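Prolo Hand-Held Gripper — Replacement Pad and Pin Kit

Spares / Gripper parts / Pads and pins

Part no. 292
Fits: Prolo hand-held gripper, left and right hand
In stock. Sent out from Wumcombe.

Please read the safety notice on this page before ordering or fitting. It affects grippers fitted with pads from the first production run.

What is in the kit

Two ribbed pads for one gripper
Pivot pins with retaining clips
Pad screws
Thread lock, single-use tube
Printed fitting sheet

One kit does one gripper. If you work with a pair, order two. Pads are sold in matched sets and we do not split them, as a new pad facing a worn one will grip unevenly.

Safety notice: pad separation and pinched fingers

We have had reports of the ribbed pad coming away from the jaw while the gripper was closing. In each case the pad came from the first run, moulded before we changed the backing plate. The bond between the pad and the plate can let go at the tip end first. When that happens the pad folds inwards, the jaw closes further than the operator expects, and whatever is being held is dropped or crushed.

The first report came from Valderrama, where a pad folded while the operator was lifting a glass jar. The jar broke. The operator reached in to free the pad with the trigger still partly squeezed, and her finger was caught between the linkage and the inside of the jaw. She had a cut and a bruised nail. We have since changed the pad and added a warning to the fitting sheet.

A second, separate fault was found when returned units were stripped down. Some pivot pins had worked loose in the linkage because the retaining clip was not fully seated. A loose pin lets the jaw twist sideways. It can also back out far enough to catch on cloth or a sleeve.

How to tell if yours is affected

Look at the back of the pad. First-run pads have a plain backing plate. The current pads have a plate with a folded lip at the tip, and the number 496 moulded into the side. If you cannot find the number, treat the pad as first run and stop using it.

For the pins, open the jaws fully and try to move each pin along its length with a thumbnail. There should be no movement at all. Slight rotation is normal.

Owners of first-run grippers can have this kit free of charge. Send the serial number to Yolanda Villca in spares. There is no need to return the old pads, but please cut them through before you throw them away so that they do not end up back in a parts drawer.

Fitting

Allow 15 minutes a gripper. Let go of the trigger and fit the travel lock before touching the jaws.

1. Undo the pad screws and lift off the old pad. Scrape the jaw face clean.
2. Put the new pad on with the folded lip towards the tip.
3. Apply thread lock and do the screws up until they just stop. Do not overtighten.
4. Change the pins one at a time. Push each clip home until it clicks.
5. Take off the travel lock and open and close the jaws several times with nothing between them.
6. Leave overnight before use.

Check the pads at the start of each working day and replace them after 2000 hours, or sooner if the ribs are worn flat or the tip lifts.

Working in pairs

The second hand makes it easy to forget where your fingers are. Put both grippers down before you clear a jam. Never use one gripper to pull at the pad of the other — two of the lifted pads we looked at had been damaged in just this way.

Stacked tableware needs care too. A folded pad slips under the edge of a stack and can tip it, so check both pads before starting on bowls or plates.

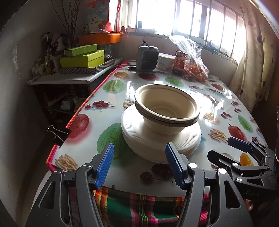

Flornura, April 2021

Two grippers over a table with stacked off-white bowls, the nearer one with its jaws open and its blue ribbed pads facing each other. Four of its pivot pins can be seen, two on each linkage, and these are the places to try with a thumbnail. The tip of the right pad comes across the lower edge of the stack from this angle, and the tip is where a first-run pad starts to lift.

Delivery and returns

Orders of up to 5 kits go by ordinary post. Larger orders go by courier and need a signature. Unopened kits can be returned within 30 days. Opened thread lock cannot be taken back.

Questions about fitting: Wellington Brito, workshop
To report a fault or an injury: Sanne Dijkstra, product safety. Please give the serial number, what was being held, and whether the travel lock was on.

Related parts: travel lock, trigger spring, pad screws (bag)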